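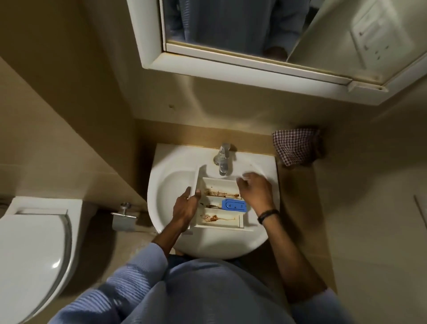

Two weeks till the photographer comes

We've finally picked an agent for the Wikolthorpe house! Her name is Kartini Osman and she walked through all 3 floors with me and barely wrote anything down, then sent a list so long I had to make coffee first.

Her big thing is light. Take down the heavy drapes, swap the dim bulbs, trim the hedge outside the dining room. I did the drapes last night and wow, the room feels twice the size (why did we live like that for so long?). I spent $200 on paint for the hallway, a soft warm white, and I love it so much I almost want to stay.

Bayu is on garage duty. He's already found my old skates and a box of Christmas lights we've bought again at least once.

Next up is the front porch. I'm thinking mums, if the garden center still has any in November!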